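Black dishes on a pale wood table: what the tips get wrong

by Eetu Rantala
Filed under Kitchen tips, June

I read a lot of advice on storing mugs and bowls, and I believe maybe half of it. Most of it ends in a purchase. A reader in Namiddale sent me a link to a post with 661 comments on whether a small shelf on the table "doubles your space." It doesn't. The shelf has legs, and you still have to get your hand underneath.

What a shelf does do is keep the cups you use every day away from the ones you don't. Put the daily ones down on the table and the spares on top. If you find yourself reaching for the top all week, you sorted them wrong. Swap them.
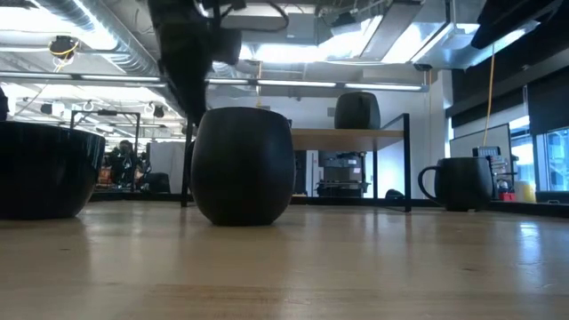

One rounded cup on the table, another up on the shelf.

The next claim is that matching black dishes look tidy whatever you do with them. Maybe from the doorway. Up close, dark glaze shows lime spots and dried soap, and a shiny honey-colored tabletop throws it all back at you under a ceiling light. Dry them with a plain cotton towel while they're still warm from the rinse. I tried the Palirine polishing cloth for a month and went back to the cotton one.

Mugs with a colored lining are easier to live with. You can tell whose is whose, and coffee stains show up on the light ones before they get a chance to set. For those I use baking soda and a damp sponge, 2 minutes, then rinse. The special tablets cost more and I couldn't see a difference.

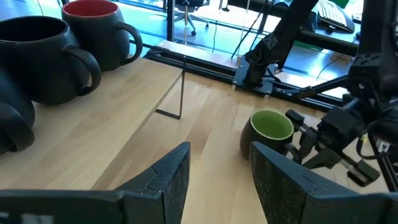

Red inside, green inside: easier to sort than plain black.

Turn the handles the same way — that tip I do believe. A handle poking over the front of a shelf will meet a sleeve sooner or later. And don't leave a mug lying on its side to "air out." Mugs roll. Upside down on a folded towel is fine for an hour or so, then right side up.

Big bowls are where I get really doubtful. Every guide says nest them. Nesting works for bowls with sloping sides and a wide rim. A round-bellied one with a narrower mouth won't take anything its own size, and forcing it gets you a chip. Give it its own spot well in from the edge, or use it for onions.
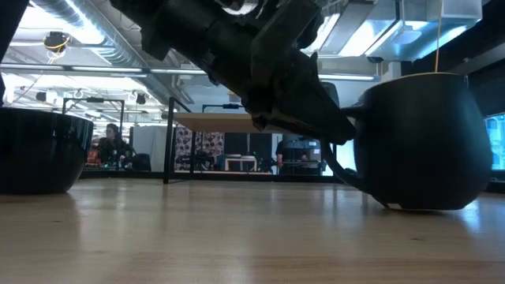
The big dark green one gets room to itself.

Felt pads between bowls: worth it, but cut up an old sweater. The Jindum set had 18 pads and they shed on everything.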